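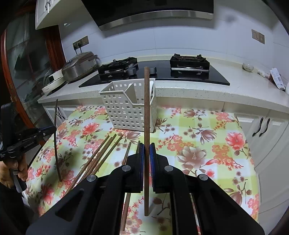
Trinidad Valdebenito thinks I should throw them all out and start over. She wrote in after my last post on the kitchen drawer to say that a household needs one good set of chopsticks, all alike, and that anything past that is sentiment taking up shelf space. She buys hers in packs, she says, and when one goes missing its partner goes in the plant pot to hold up a tomato.

I have read this several times and I admire it. I am not going to do it.

Our chopsticks came into the house the way most things do, which is to say through the side door while I was looking at something else. A few were wedding presents. A few came with takeout, back when the place on Fladell Street gave you real ones if you ordered enough. There was a boxed set from Maler that my mother-in-law found on sale in November, and I believe at least two were stolen by me from a potluck, in good faith, wrapped in a dish towel. They had all been living in the long drawer with the skewers, the turkey baster and the thing for pitting cherries.

The drawer stopped closing around New Year's. For a while I dealt with this by not closing it.

So this weekend everything got dumped on the table, on top of the flowered cloth, which was a mistake. Brown chopsticks on big coral blossoms are harder to find than you'd think, and whoever designed that cloth put checks behind the flowers in case your eyes were getting too comfortable. I have been meaning to replace it for years. It wipes clean, so it will outlive me.

The plan was to pair them up and stand them in the white plastic caddy, the one with the square holes and the divider down the inside. Good pairs on one side, strays on the other. Simple enough. The brown wooden ones went pretty well, as they are forgiving and will marry anybody within reason. The dark ones are another matter. One of them has a curve to it. Lay it next to a straight one and the pair of them look like they've just had words – stand it up and it leans off like somebody trying to leave a party.

I asked Hamish McAlister about the bend, as he does woodwork and has opinions. He told me over the phone that it had been through the dishwasher. I said it hadn't. He said they all say that. His cure was to soak it, put it under something heavy and leave it alone, and I have the Ní Bhriain cookbook picked out for the heavy part. That book runs to 688 pages and I have cooked one soup out of it, so it may as well earn its keep.

A few things I learned, for anyone with a drawer of their own:

Match by length first and color second. I did it the other way and had to start again.

Check the tips. Two of mine had gone fuzzy and I put them straight in the trash, where Trinidad would be proud of me.

The holes in a caddy like that are good for drainage and bad for skinny chopsticks, which poke out the bottom and hold on. Put a folded paper towel down first, or a bit of that Gimetura shelf liner if you have the end of a roll.

Don't invite the family to help. Mine lasted 15 minutes and spent most of it playing the drums.

The strays side is fuller than I'd like. I keep thinking the missing halves will turn up once the weather's better and we move the stove – the last time we did that we found a whole spatula. Until then the odd ones can stir coffee and fish toast out of the toaster (unplugged, please, before anyone writes in).

The drawer closes now. It squeaks, but I'm told that's the runners, and runners are for another weekend. The skewers are still in there, by the way, all of them loose and pointing at me.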